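Section 4. Sorting and returning bench items

4.1 The collection bin
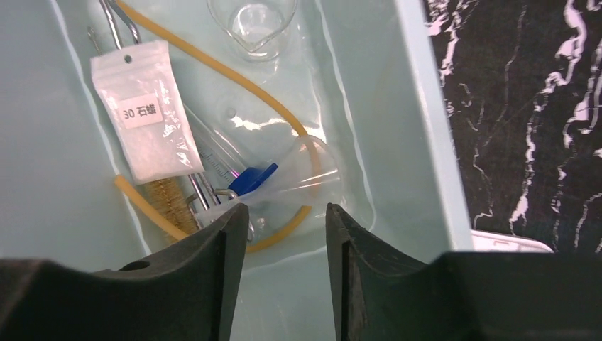
4.2 Before you start

Small items from the teaching benches are collected in plastic bins at the end of each session. One bin serves one pair of benches. A typical bin holds metal hardware, a cleaning brush, tubing and one or more resealable bags of material. Everything in it has to be back in its place before the next group comes in.

You will need:
A second, empty bin of the same size
A dry cloth
Nitrile gloves
The shelf list for your room (Prutier cabinet, inside left door)

CAUTION: Check for broken glass before you put a hand in the bin. If you find any, stop and use the tongs from the spill kit.

4.3 Sorting the bin

1. Set the bin on a flat bench with the empty one to its right.

2. Take out the labeled bags first. Lift each bag by its body and keep clear of the zip closure. Metal parts often end up underneath, so lift straight up – do not drag.

3. Run a finger and thumb along the zip to make sure it is closed. If the film is punctured, put the whole bag inside a new one and copy the label.

4. Read the label and match it to the shelf list. Labels carry a number and a name, and the name may be in Chinese only. A bag marked 30 石蜡 is paraffin wax and goes to shelf position 30.

5. Lift out the tubing and coil it loosely. Do not pull it if it is caught around a rod or a brush. Free the other item first.

6. Take out the metal hardware one piece at a time. Wipe each piece and lay it in the second bin with the long parts all pointing the same way.

7. Take out the brushes last. Shake them over the sink, rinse, and hang them bristles down.

8. Wipe the floor of the bin, including the crease where it meets the walls. Wax crumbs collect there.

NOTE: Do not use hot water on a bin with wax in it. The wax will spread and set again in the drain.

4.4 Storing paraffin

Keep bags of paraffin flat or hung from the hole above the zip, away from the drying oven and out of direct sun. The storage cabinet should stay below 39 °C. Do not hang a bag with a torn hole.

Bags that have lost their label go in the tray marked Drunix for checking. Do not guess from the look of the contents – several white solids are kept in the same kind of bag.

4.5 Returning the hardware

Rods and clamps go in drawer 14. Wire pieces go in the shallow tray on top of it. Bent parts are set aside for King-fai Hsieh, who decides whether they can be straightened.

Shelf list last revised 18 October 2019 (J. Jankauskaitė).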